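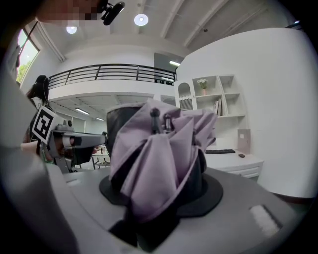 Home Shop Rainwear Umbrellas Repairs Contact

5 October 2019
By Thérèse Sawatzky

The Stuslow Folding Umbrella

We have sold umbrellas from the same narrow shop long enough to know that most people don't choose one. They are rained on outside a train station, they buy whatever is hanging by the register, and three weeks later they leave it on the train. We make no money from these people and wish them well.

The Stuslow is for everyone else. It folds in 2 sections, so there are fewer joints to work loose than on the very short ones that promise to fit in a shirt pocket. It will not fit in a shirt pocket. It fits in a tote bag, a desk drawer or the side pocket of a decent backpack, and it opens wide enough to keep both shoulders dry if you walk like a reasonable person.

The ribs are fiberglass and the shaft is steel. The canopy is a tight polyester weave with a water-repellent finish, and you can get it in navy, moss, plum or a yellow that Zohreh Khosravi at our repair bench calls "school bus." She means it kindly. It has outsold the moss every year.

Price: $54, sleeve included. You will lose the sleeve. Spare sleeves are kept at the counter, and we try not to say anything when you ask for your third.

On wind

Every umbrella maker claims to be windproof, and we'd like to meet the wind they are talking about. The Stuslow will turn inside out in a strong enough gust. What it does then is go back. Close it, open it again, carry on down the street with whatever dignity you have left. Our sample was opened and closed 2,000 times by Suqin Shao over one very dull April, and the only part that complained was Suqin.
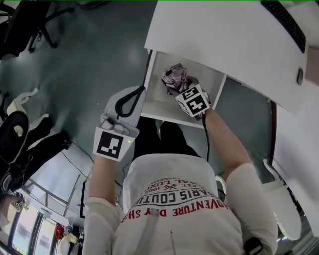

Please let it dry before you put it away. Open it in the bathtub or the hall overnight, then fold it in the morning. An umbrella shut up wet will smell like a pond by the weekend, and the finish wears off along the creases. If water has stopped beading on the canopy, wash it with lukewarm water and a drop of dish soap, rinse it well, and use any spray meant for tents. Do this outdoors – the spray is not something you want in your soup.

Don't use it as a cane. We can always tell.

Repairs

Ribs, tips, handles and runners can all be replaced. Bring the umbrella in or mail it to us in a long box, with a note saying what happened. The short version will do, though Zohreh keeps the good ones pinned above her bench and the current favorite involves a goose. Most repairs are ready in a week, longer after the first big storm of fall, when everybody remembers at once that they own a broken umbrella.

If you want something smaller and lighter, look at the Wumari. If you want something with a wooden crook and a certain amount of theater, the Carroll is two pages on and costs what you'd expect.

Ask for item 566 when you call. The yellow is back in stock.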